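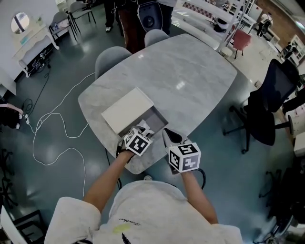 Quando é que se devem guardar as camisolas de lã?

Quando passar uma semana inteira sem lhes pegar, e sempre depois de lavadas. Cá em casa isso costuma acontecer em maio, mas vale mais olhar para o tempo do que para o calendário.

Adoro esta altura do ano! Tirar tudo do roupeiro, estender as camisolas em cima da cama, redescobrir aquela que ficou no fundo desde janeiro... Há quem ache uma seca, eu ponho música e perco a tarde toda nisto (com muito gosto). Deixo aqui o meu método, afinado ao longo de vários anos e de alguns desastres com traças.

O que vai precisar

Detergente próprio para lã, de pH neutro (uso o Pruris, sem perfume)
Uma bacia grande ou o lavatório bem limpo
Duas toalhas turcas claras por camisola
Papel de seda sem ácido
Caixas com tampa ou sacos de algodão
Um pente para borboto
Etiquetas e lápis

1. Separar e inspecionar

Vire cada peça do avesso e veja-a à luz do dia, junto a uma janela. Procure buraquinhos, fios puxados e manchas, sobretudo nos punhos, nas axilas e à volta do decote. Se encontrar larvas ou casulos, ponha essa camisola à parte num saco fechado e leve-a ao congelador durante duas semanas antes de a juntar às outras. Os buracos pequenos remendam-se já. Em outubro ninguém tem paciência!

2. Lavar à mão

Encha a bacia com água fria ou morna, nunca quente, e dissolva o detergente antes de meter a camisola. Carregue devagarinho com as palmas das mãos até a água atravessar a malha toda e deixe de molho 15 minutos. Nada de esfregar nem de torcer, que é assim que a lã feltra. Enxague com água à mesma temperatura, até deixar de fazer espuma.

Uma camisola islandesa a sério é pesada. A minha, tricotada pela Dagný Hjaltadóttir com o padrão 1321 da Gunnlaugsson, tem 900 gramas em seco, e molhada parece que pesa o triplo. Tire-a da água com as duas mãos por baixo, como quem pega num gato adormecido. Se a levantar pelos ombros, fica com um vestido.

3. Secar na horizontal

Estenda a camisola sobre uma toalha, enrole tudo como uma torta e carregue com os joelhos (esta parte é ótima). Desenrole, passe a camisola para a segunda toalha, seca, e acerte-lhe a forma: mangas direitas, barra alinhada, decote no sítio. Deixe longe do sol direto e dos aquecedores, e vire-a ao fim do primeiro dia. Uma malha grossa pode levar três dias a secar. Meta a mão por dentro, na zona das axilas, e se sentir frio espere mais um bocado.

4. Tirar o borboto

Só com a peça bem seca. Pouse-a numa superfície lisa, estique ligeiramente a malha com uma mão e passe o pente com a outra, sempre no mesmo sentido. Em mohair e angorá não use pente nenhum, tire os borbotos maiores com os dedos.
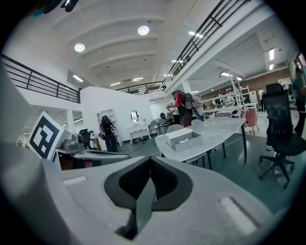 5. Dobrar com papel de seda

Ponha a camisola de frente para baixo e uma folha de papel no meio das costas. Dobre as mangas para dentro, cruzadas, e depois a barra para cima, em três partes. Nas dobras meto um rolinho de papel amachucado, sem apertar, para não ficarem vincadas. As mais pesadas vão para o fundo da caixa e as de caxemira por cima. Não encha até à tampa.

6. Cheiros e traças

Alfazema seca, cedro, as duas coisas: tudo ajuda um pouco, e nenhum substitui a lavagem. A Ásdís Steinarsdóttir ensinou-me a lixar os blocos de cedro todos os anos, com lixa fina, e o cheiro volta que é uma maravilha. Não deixe a madeira encostada à lã, embrulhe-a num lenço de algodão. Naftalina, por favor, não.

7. Etiquetar

Escreva a lápis o que está dentro e cole a etiqueta no lado da caixa que fica virado para fora. Eu acrescento a cor e o número do novelo (a da Dagný leva «Ornix 214»), e assim encontro logo o fio certo quando é preciso remendar.

E durante o verão?

Abra as caixas uma vez, lá para meados de julho, numa manhã seca. Sacuda as camisolas à janela, mude as dobras de sítio e volte a fechar. Quem vive perto do mar deve fazê-lo duas vezes. Se o papel de seda estiver mole ou amarelado, troque-o por folhas novas.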